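Wudomside Community Kitchen
Progress report to the Lovora Fund
November 8, 2021

Print this page
E-mail this page

Prepared by Oldřich Kuruc, kitchen lead

Summary

The second half of the grant period went mostly to plan. The citrus preserving course is running, the storeroom shelving is in, and the labels have been redesigned. Spending is within the $2,000 awarded. One item, the second set of jar tongs, is still on back order.

Work since the last report

The course moved from the upstairs room to the main kitchen in Wasden. The upstairs sink was too shallow for scrubbing fruit and the drain was slow. Classes now use the long counter by the window, with the stove behind it. Each class covers washing and sorting, cutting, salting or cooking, and filling jars. We have 60 people signed up through the end of the course and a short waiting list.

We changed the recipe list after the first classes. Lemon marmalade stayed. Grapefruit was dropped – the peel took too long to soften in the time we have. Salted limes and a lime and ginger jelly were added in its place, and both have been easy to teach.

Sorting fruit

Sorting took more class time than we had allowed for. People tended to throw out any fruit with a mark on the skin, and we were losing good limes that way. Otakar Jelínek rewrote the sorting sheet. It now asks people to look at the whole rind, including the area close to the tip, and to tell a surface mark from a soft spot by pressing with the thumb. Limes with pale or speckled skin go in the juice and salting bin. Soft or split fruit goes to compost. Fruit with clean skin is kept for jelly, where the zest is used.

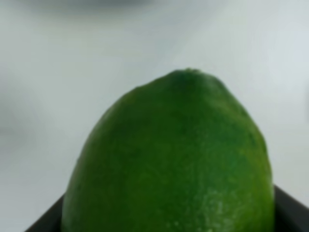

Lime with a pale, speckled patch low on the rind.

The new sheet has cut the waste bin down to one small pail per class. We do not weigh it, so I can't give a figure, but the compost pickup has gone from every week to every other week.

Storage

The shelving from Kuruc was put up along the north wall of the storeroom. (The firm is owned by my cousin. I told the fund this in February and did not take part in choosing the quote.) The shelves hold 70 jars per bay with room to read the labels. Fresh fruit is kept on the bottom shelf in open crates, limes apart from lemons. We tried keeping them together and the limes were getting buried.

Labels now show the fruit, the recipe, the date filled and the initials of the person who filled the jar. The old ones smeared when they were handled with damp hands, so we switched to pencil on plain card tied at the neck.

Problems

The large pot has a loose handle and is out of use until it is riveted. We are cooking in 2 smaller pots for now, which adds time at the end of each class.

Plans for the next period

Repair the large pot. Print the sorting sheet on heavier card and hang a copy over the sink. Run one extra class for people on the waiting list. Receipts for the shelving, jars and card are attached separately.

Print this page | E-mail this page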